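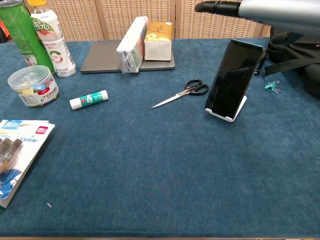 Table with the teal-blue cloth on, woven partition behind.

01/02/2024

Felt shrinkage, second round. Carrying on from the September trials, which used the Kulix batts and gave results too scattered to use. This time all the wool is from one Khosravi fleece, carded here, so at least the fibre is the same from one piece to the next.

Question is still the same: how big do I have to lay out to end up with a finished piece of a given size, and does the number of layers matter as much as the book says. The Cirkalgate order is for flat seat pads and they have to fit, so guessing and trimming is no good. Trimmed edges go hairy within a month of use.

Method as before. Layout on bubble wrap, fibres in each layer at right angles to the one below, net over the top, warm water with a little olive soap, press flat, rub by hand until the surface holds when pinched. Then roll in the bamboo mat, turning a quarter each time. I kept the rolling to the same count for every piece and changed only the layers.

Two layers: shrank a lot, and unevenly. One corner pulled in more than the other three and there is a thin patch near the middle you can see light through. Not usable for pads. Might do for lining.

Three layers: better. Edges fairly straight, still soft. It stretches if pulled on the diagonal and does not come all the way back.

Four layers: the best of the set. Firm, square, no thin spots. Shrank less than the two-layer piece, as expected, but it took longer before anything seemed to happen. For the first part of the rolling I thought the water had gone too cold, and topped it up. Should not have done that, as it is now the only piece with extra hot water in it. Needs repeating.

Five layers: outside felted well, inside did not. Cut a strip off the end and the middle pulls apart into sheets. Probably the wetting out. Next time wet after every second layer and press before adding more.

Weighed the dry wool before layout for all of them. The four-layer piece used 346 g, which is more than I costed for. At that weight the bag of carded wool, 1411 g on the kitchen scale this morning, makes four pads with a small amount left over. The order is for 10. So either more fleece or thinner pads, and having handled the three-layer one I do not want to go thinner.

Dye notes, while I remember. The sample dyed with the Inero blue bled in the rinse, three changes of water before it ran nearly clear. The green did not bleed at all. Both went in the same pot method with the same vinegar, so it is the dye and not me. Left a scrap of the blue pressed under a wet white cloth for 24 hours. The cloth came up with a faint blue edge. For something people sit on, that is a fail. Either dye the wool before carding and rinse it properly then, or offer them undyed grey and the green only. I would sooner do the second.

Soap: the flakes are easier to judge than the bar. A spoonful in the jug, shaken, left to stand until it is cloudy with no lumps. Too much and the fibres slide about under the net and will not catch. I had this on the two-layer piece, which may account for some of the trouble in the corner.

Drying: flat on the rack, pulled square by hand while damp, no pins. Pins left marks in September that never steamed out. Turn once. The four-layer piece is still damp in the middle this evening, so the final measurement will have to wait — do not write a shrinkage figure on the card until it is dry right through.

To do:
Repeat four layers with no topping up.
Mark the template in waterproof pen, the biro has washed off again.
Ask Khosravi what a second fleece would cost and whether it is from the same flock.
Tell Cirkalgate the blue is off the list.
New net, the old one has a hole and fibres are coming through it.
Edge test on the three-layer piece: rub with a dry cloth and see how soon it pills.

Bamboo mat is splitting at one end. Taped for now.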